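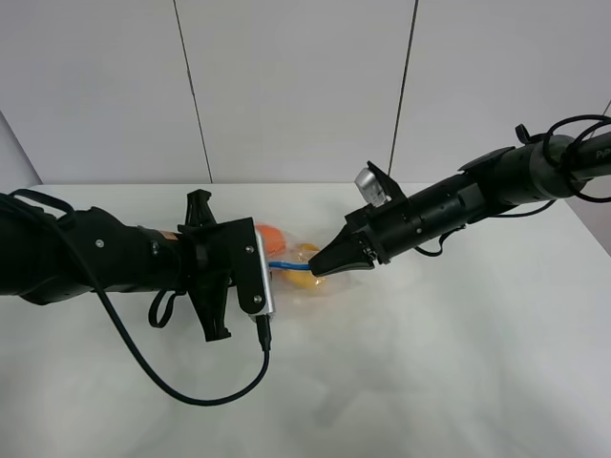
Kadbridge opens two-arm teaching bench to outside teams, starting October

ARKVILLE, 2025-08-18 - Kadbridge today announced Arkorix, a teaching bench for two-arm robots that lets a person show a job by remote control and then hand the recordings straight over to training. Orders from outside teams open now. First benches ship in October.

The short version: one operator, two lead arms, two follower arms. Move the lead arms with your hands and the followers on the table copy. Every move gets recorded along with video from the cameras on the wrists. When the operator is done, the take is kept or thrown out with a foot pedal. No code, no pendant, no waypoints to type in.

Kadbridge has been running the bench in its own shop on small packing and sorting jobs, mostly soft stuff. Clear bags, thin strips, pieces that slide around on a slick table. Jobs people do without thinking and robots have historicaly been bad at.

"Bags are mean," said Jennylyn Galang, who leads the teaching team at Kadbridge. "They crinkle, they shine, they never sit the same way twice. I could spend a week writing rules for one bag. Or I can sit down and show it, and keep showing it until we have enough."

How much is enough depends on the job. The company's starting point for a new two-arm task is 1000 kept takes. In the last internal round, operators recorded 1000 takes on a single bag task and kept 881 after review. The rest were dropped for the usual reasons - a slip, a pause that ran too long, an arm parked where it blocked the other arm's camera.

New in this release:

Follower arms start from the same pose on every take. Operators asked for this more than anything else.

Hand mode. For slow, close work the operator can take hold of a follower arm directly and guide it through the motion, then switch back to remote without restarting the session. Recordings from the two modes are tagged separately so they don't get mixed by accident.

Lighter lead arms. Sessions are capped at 20 minutes by default, and the cap can be changed by whoever runs the bench. Galang suggests leaving it alone. "After that your shoulders start teaching the robot. We can see it in the data, the moves get short and lazy."

Review screen. Wrist views side by side, gripper opening plotted underneath, one key to keep, one to cut. A second person can review while the operator is still recording.

Wickramasinghe, the packing contractor that tried the bench early this year, will be the first outside customer. It plans to use Arkorix for short runs where the product changes too often to be worth programming. Operators there will come from the packing line. Kadbridge will train the first group on site, and the contractor takes over from there.

"The people on the line already know how to do the job," Galang said. "They know which corner of the bag to grab. I don't. So they should be the ones with their hands on the lead arms."

A bench includes the two follower arms with grippers and wrist cameras, two lead arms, the table, the foot pedal, and recording and review software. Customers bring their own parts and there own training machine. Recordings belong to the customer and stay on the customer's drives unless they choose to share them.

Not included in this release: mobile bases, force feedback on the lead arms. Force feedback is in testing, no date yet.

Pricing on request. Teams that already own a Kadbridge single-arm station can trade it in toward a bench through the end of October. Demo visits at the Arkville shop are by appointment, bring a part you want to try - small, dry, nothing sharp.

About Kadbridge
Kadbridge builds teaching equipment for robot arms. The company designs and assembles its benches in Arkville.

Press contact
Jennylyn Galang, Kadbridge, Arkville
Review footage and interview times available on request.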